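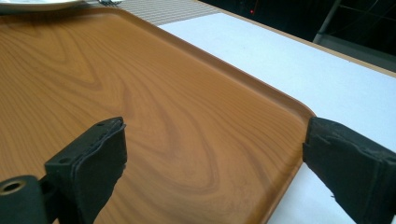
What size of tray suits a table set for two?
One that leaves the place settings clear when it is set down. Measure the open surface between the mats and the table edge, then compare it with the outside dimension of the rim. The base dimension is smaller and will mislead.

Wood-grain serving trays: gallery and notes

Trays with a printed wood grain are common in home kitchens, cafés and community halls. This page covers surface, rim, fit on the table and care. The opening picture shows a large rectangular tray in a warm orange-brown grain on a white table. The remaining notes follow the order in which we check a tray before it goes on the shelf.

Surface
The grain in the picture is printed, with darker brown streaks and loops running on the diagonal under a glossy finish. Gloss shows fingerprints and fine scratches sooner than matte, and wipes down faster. The pattern hides tea stains reasonably well. It does not hide white scuffs from unglazed crockery.

Rim and corners
The rim is raised and rounded, slightly darker than the flat of the tray, with a rounded corner. A rounded lip is easier on the fingers over a long carry. Inspect the inside of each corner after washing, where crumbs and dried detergent collect.

Colour against the table
Orange-brown reads strongly on a white top. The table has a thin tan or light-wood band along its far side, close enough in tone to tie the two together. The striped mat or cloth beyond the tray, in light and grey lines, stays neutral. On a dark timber table the same tray would lose most of its outline.

Place settings
Part of a white plate and the tines of a fork are visible past the tray. Set plates and cutlery first and bring the tray in second. Dragging a loaded tray across a placemat rucks the fabric and can tip a glass.

Load
Our house limit is 4 dinner plates or 6 mugs per trip, whatever the tray will bear. Heavy items go to the centre, tall items on the side nearest the body. Leave 2 fingers of clearance inside the rim on the carrying sides.

Heat
Use a trivet under anything straight from the oven or stovetop. We do not put bakeware taken out at 200 °C directly on any printed surface. Clouding of the gloss cannot be polished out.

Cleaning
Warm water, mild detergent, soft cloth. No scouring pads. Dry upright in the rack, long side down, then wipe the underside before it goes back on the table.

Storage
Store on edge in a vertical slot. If trays must be stacked flat, put a tea towel between each pair. Grit trapped in a stack is the usual cause of scratches near the middle.

Related galleries
Plaltwood: edge-banded tabletops
Dristari: striped placemats and runners
Fankhauser: plain white dinnerware
Munik: forks and serving cutlery

Page last revised in June.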